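Datasets > Household > Desk Objects > README

We use cookies to remember your display settings. Accept | Manage preferences

Gristmont Desk Objects: phone cases, paper and other things that live on a desk

What this is

Gristmont is a collection of 3,000 short clips of small objects being picked up, shifted and put down on ordinary work tables. The phone case is the star, mostly on the strength of being light, cheap and full of holes. Supporting roles go to pens, erasers, tape and a stapler with a bad attitude.

The tables were not styled. If a cable had been hanging behind a desk since March, it went on hanging there, and the dust underneath was left to get on with its life.

What's in the folders

cases/ — empty phone cases, no phones. There are 34 different ones, and several differ only in the camera cutout. We thought this would be a nuisance and it was.

stationery/ — pens, clips, erasers, tape. Caps may or may not be on. Check the notes column before you write to us about a missing cap.

mixed/ — two or more objects sharing a table. The least tidy folder and the one most people download first.

sheets/ — scans of the layout sheets, for anyone who wants to print their own.

Table setup

Many clips use a plain white sheet of paper as a mat. Ordinary printer paper is fine. Glossy paper throws glare and slides away from you. Tape the corners if the room has a fan; we learned this over a long afternoon that we would all prefer to forget.

Cases start flat, either open side up or open side down, and the start_side field says which. A case standing on its edge is marked "edge" and should be treated as a small miracle.

Labels

Each clip has one row in labels.csv: object, start_side, surface, lift (yes/no), end_state. The end_state values are "placed," "dropped" and "other." Please don't ask for a full account of "other."

Color names come from a list of 10. Navy is filed under blue. This was argued over at length, and the list is closed.

Known problems

- 24 clips have the surface marked "wood" where the object sits on paper on top of wood. Both sides have a point. Fix planned.
- Clear cases on white paper are hard to make out, for people too.
- The Kuzmenko subset uses "cover" where everyone else uses "case." The Peltico import script converts it, provided you remember to run it.

Changes

7th January: merged the two stationery folders, removed duplicate rows, renamed "misc" to "mixed," which fooled no one.
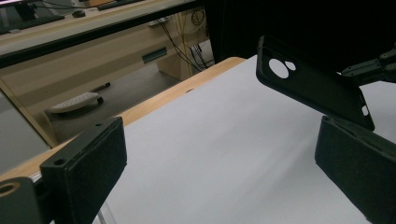
Do I need the same phone cases to add my own clips?

Any empty case will do. Give it a new object ID and note where the cutouts are, so it doesn't get mixed up with one already on the list.

Contact: Vundar data desk | © Vundar | Back to top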